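Setting a big round table quickly — tray or trolley?
Function rooms and catering, 14 replies, page 2

larysa_p
Evening all. I've taken on the banquet room at our social club and the round tables take me an age. I end up trotting back to the sideboard for every cup. How do you lot do it?

JHerrero
Tray, every time. Load the lot, park it in the middle and work your way round.

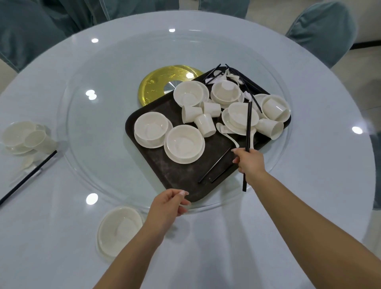 Chopsticks are what slow me down, so those go out last. I don't bother stacking neatly either — bowls sit on their saucers, and the little cups just lie on their sides wherever there's a gap between them. Spoons get tucked in wherever. It looks a mess but you're only carrying it across one room!

remedios40
Sorry Julián, but that would drive me up the wall. Cups on their sides roll, and rolling cups chip. I had 2 go in May doing exactly that. Stack the saucers, nest the bowls, cups upright in a separate tub.

JHerrero
Fair enough, but then you're carrying a tub as well as a tray. Mine don't roll much when they're wedged in.

Gonzalo Z
Am I the only one who worries about the glass turntable? I never put a loaded tray down on one. We've got a Plasard trolley and it stays beside the table (squeaks like mad, mind you).

larysa_p
No room for a trolley here, I'm afraid, we can barely get the chairs out. So tray it is. Do you lift it off before you straighten the places, or after?

JHerrero
Before. I can't see what's straight with a great brown thing in the middle, and the chopsticks always want another nudge. Both hands on it and up it comes.

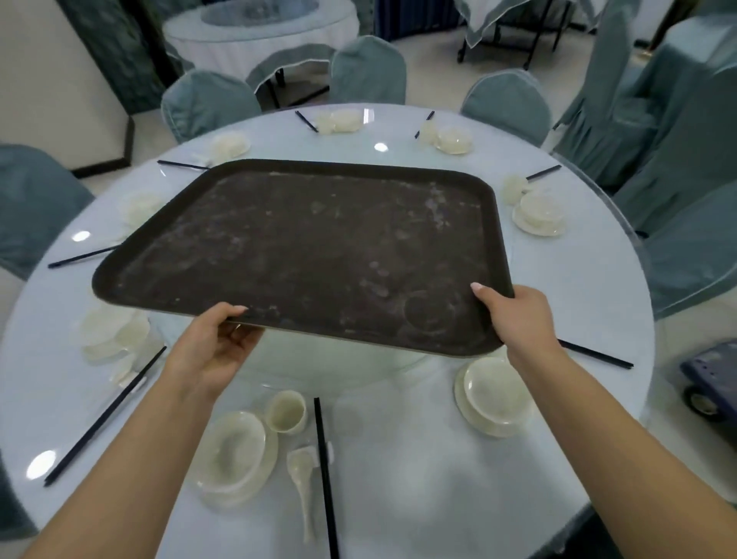 lucia_m
Re: chopsticks
Joining in to say please get some rests! We bought the plain Vustico ones and they stopped ours wandering all over the glass. Remedios is right about the tub too, sorry Julián.

JHerrero
Outvoted again. I'm still not buying a tub.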